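Garkeck Pair: two arms, no small talk

The Garkeck Pair comes in one very large box with 141 fasteners, two arms, and a quick-start guide written by someone who has never been in a hurry. It's sold as a bench helper for small labs, craft studios and anyone whose desk has gotten away from them. I had it for the better part of August, and my desk has seldom been so closely supervised.

Setup took me most of an afternoon. The guide says 40 minutes. I assume this was measured in a workshop where the good hex key hadn't wandered off.

Each arm is taught by dragging it through a job by hand, and the software, called Prova, works out the rest. Prova wants 30 demonstrations of anything before it'll commit. For a task like putting markers in a tray, that's a long time to spend modelling behaviour you learned in kindergarten. I found myself getting fussier as I went, on the theory that the thing was learning my bad habits. It was. By evening it had picked up my little hesitation before letting go.

Dark fingers, open and waiting, over the white tabletop.
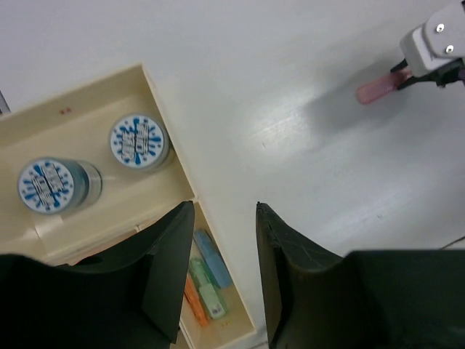
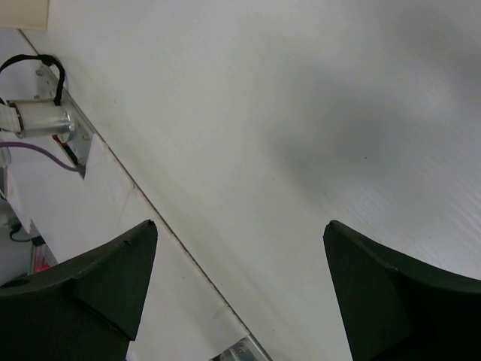 Once trained, the Pair is slow, courteous and a bit spooky. The arms take turns like neighbours at a four-way stop, each plainly convinced the other got there first. You can raise the speed in the settings, and I did, once. I put it back.

The rival here is the Cliter bench arm, which is cheaper and quicker but comes as a single, so anything needing two hands will need one of yours. Landry rents a comparable two-arm kit by the month, with a technician on the phone. Garkeck gives you a forum. The forum is pleasant, and mostly about firmware.

Then there's the price: $3,641 before tax, with the spare fingers extra. A university lab will bury that in a grant without blinking. For a home studio it's a lot of money to have your stationery put away at the pace of a Sunday drive. I sent mine back in its very large box, minus one washer, and the markers have been all over the desk ever since.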